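# The Slow Card Table

Somewhere between the kettle and the second round of biscuits, Oana Pascu usually remembers that she is meant to be running a tournament. She looks up from whatever story she has been telling, says "oh, heavens, the cards", and the whole room shuffles back to its seats (well, most of the room, there is always somebody still in the corridor with a cup of tea). I have been to a good many card clubs over the years, and I can't think of another where the dealing starts quite so late or where people mind it quite so little.

The Greltimdale Rummy Circle meets in the back half of the old reading rooms, up a flight of stairs that seems to have been built for people with shorter legs than mine. They play for matchsticks, mostly, and once a year in November for a silver-plated toast rack that Oana's brother Ionuț found in a box of his late father-in-law's things. It has been won by all sorts. The present holder is Lăcrămioara Cârstea, who keeps it on her windowsill and does, I am pleased to say, use it for toast.

I went because of something I had heard from a friend who plays online. For the past couple of years a small games studio called Pesetti has been putting out digital versions of the old family card games, the sort your grandmother taught you on a rainy afternoon with half the pack missing. Their rummy game went live on the Vanhove platform last spring and has done rather better than anyone there expected. What caught my ear was that the rules for it, right down to the fussy business of when you may pick up from the discard pile, had been taken from a sheet of paper pinned up in Greltimdale.

The sheet is still there, as it happens. It is typed, with a good deal of crossing out, and the rule about jokers has been amended so many times in so many different inks that newcomers are simply told to ask Ionuț.

"People think rummy is one game," he told me, settling in for what I could tell would be a proper explanation. "It's hundreds. Every house has its own. My mother wouldn't let you lay down until you had 45 points, and my aunt, across the road, thought that was barbaric. They didn't play together for years!"

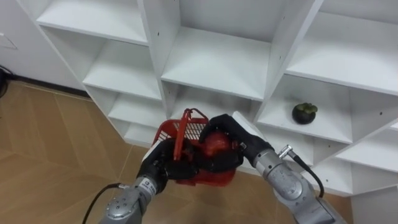

It was Dorian Collet who wrote to the club in the first place. He designs games for Pesetti and had been trying, without much joy, to work out why his early version felt so cold. The cards were handsome and the sums all came out right, and yet the people he tried it on would play a couple of hands and wander off. He had read a piece about the Circle in a local newsletter, and he asked very politely whether he might come and sit in. Oana wrote back that he might, provided he brought a cake.

He brought a lemon one, and he stayed until they put the lights out. What he noticed that evening, he says, was how much of the pleasure lay in the waiting. A good player would hover over the discard pile, half reach for a card, think better of it, and the whole table would lean in. In his version you tapped and it was done. So he went home and slowed everything down. He put in a little pause before each draw, and let you nudge your cards about in your hand while the others were thinking, which is what we all do at a real table anyway, whether it helps or not.

I tried it myself on the train home and missed my stop, so there may be something in it.

There is a money side to all this, of course, and I didn't want to tiptoe round it. The Vanhove version can be played free or for small stakes, and not everybody at the Circle was happy about that. Lăcrămioara was the firmest. She has seen what betting can do to a family, she told me, and she wanted no part of anything that would keep a lonely person up till morning. She said so to Dorian over that same lemon cake, and she was, by all accounts, not brief about it.

To his credit he listened. The paid tables close for the night, and there is a limit on what you can put in across a week which you can lower in a moment but have to wait 2 days to raise. Asger Ladefoged, who looks after the players' side of things at Vanhove, told me that 143 people had asked to be shut out of the paid tables altogether in the first season and carried on quite contentedly with the free ones. He would like that number to be bigger. He thinks there are people who only come for the company, and who ought to be able to say so without filling in a form.

The free tables are where I found the nicest surprise. Vanhove reckoned on a few hundred regulars, and there are now 4000, many of them playing with the same partners every evening. They chat between hands. They have their own opinions on jokers.

Dorian is now at work on a second game, based on a trick-taking one that Ionuț remembers from his army days and which is known at the club as Manwood, after the man who always lost at it. It has a very odd rule in which the dealer may swap hands with the player opposite, once, and must then apologise. I asked how you make a computer apologise and he said they were still arguing about it.

Back in Greltimdale the Circle carries on much as before. A few new faces have come up the stairs after playing online, among them a retired bus driver who had never met another rummy player in the flesh and was beaten soundly by everybody on his first night. He was back the next time with a cushion for his chair. Oana has moved him to her own table, where the play is kinder and the stories are longer, and where, when I left, they had still not finished the first hand.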